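Community Choir Accompanist and Rehearsal Assistant, Gillow
Part time, Monday evenings, September season onward 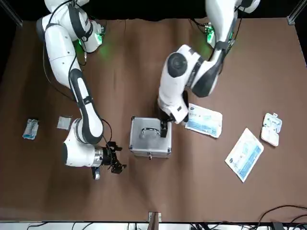

The Gillow Open Choir is looking for a piano player who likes people. We sing every Monday at 7 p.m. in the upstairs hall of the old Matar building, and we have 66 singers on the books, from high school seniors to a bass who first joined when his grandchildren were in diapers and now stands next to one of them. There is no audition to join. Plenty of our members don't read music, and we sing in parts anyway, and it sounds wonderful more often than you'd expect!

Our accompanist of 12 years is moving to be near family, so for the first time in a long while we get to meet somebody new. We're sad about the first half of that sentence and very curious about the second.

What the job is

You'd play for the weekly rehearsal, which runs two hours with a tea break in the middle, and for two concerts a season, one in December and one in late spring. Joelle Darwish directs. She plans each rehearsal in advance and sends you the running order by Saturday night, then changes a good part of it once she hears how people are sounding, so you do need to be happy jumping from page nine to page three without much warning.

A typical evening starts with warm-ups (you'll move us up and down by half steps, and the sopranos will ask for one more). Then we usually split. Joelle takes the altos and sopranos in the hall, and you take the tenors and basses to the small room at the end of the corridor and teach them their notes. This is the "rehearsal assistant" part of the title and we want to be clear about it, because some excellent pianists would hate it. You'll be playing the same five bars over and over for people who came straight from work. You'll sing the line yourself, in whatever voice you have. When it finally locks in, the whole row grins at you, and if that sounds like a good Monday night, please keep reading.

The music

We do a real mix. Last season was a Fauré set, three spirituals, two Lebanese folk songs that Imad Farah arranged for us, a sea shanty the basses begged for and a Gershwin medley with a piano part that is frankly a workout. Next season isn't settled yet. Joelle wants something by Brahms and would love to hear what you'd bring. If you arrange or write, even better, but it isn't needed.

The piano in the hall is an upright, tuned in August and again before the spring concert. The small room has a digital keyboard with a proper sustain pedal. For concerts we rent a baby grand.

What we're looking for

You should be able to sight-read a four-part choral score and play any two of the parts together. Following a conductor matters a lot, including one who slows down when she's enjoying herself. Reading from chord symbols is a big help for the lighter numbers. We don't ask for a degree or a set number of years. We've had students in this chair and we've had a retired dentist, and both were great.

Being kind to nervous singers is the one thing we won't bend on.

You need to be free on Mondays from 6:45 to 9:15 during the season, plus a dress rehearsal and the concert itself, both on Saturdays. We take a break over the winter holidays and stop for the summer.

Pay and practical things

This is a paid position. You'll get a flat fee for each rehearsal and a higher one for concerts, paid at the end of every month, and we'll give you the current rates as soon as you write to us. Scores are provided on paper or as files, whichever you like to play from. Parking behind the building is free after six, and the Clarkik Street bus stops right outside. There is an elevator to the upstairs hall, and the small room is step-free too.

How to apply

Write to Imad at the choir office with a few paragraphs about yourself and what you've played for. A recording is nice to have. A phone propped on the music stand is completely fine, and we'd sooner hear you play something you love than something hard.

We'll invite up to five people to come and play for half an hour of a real rehearsal, and we pay for that time as well. You'll get the music a week ahead, apart from one short piece to read on the night. Stay for the tea break if you can. The lemon cake is usually gone by 8:10.

Questions before you apply are welcome. Leave a message on the office line and Joelle or Imad will call you back, most likely in the evening.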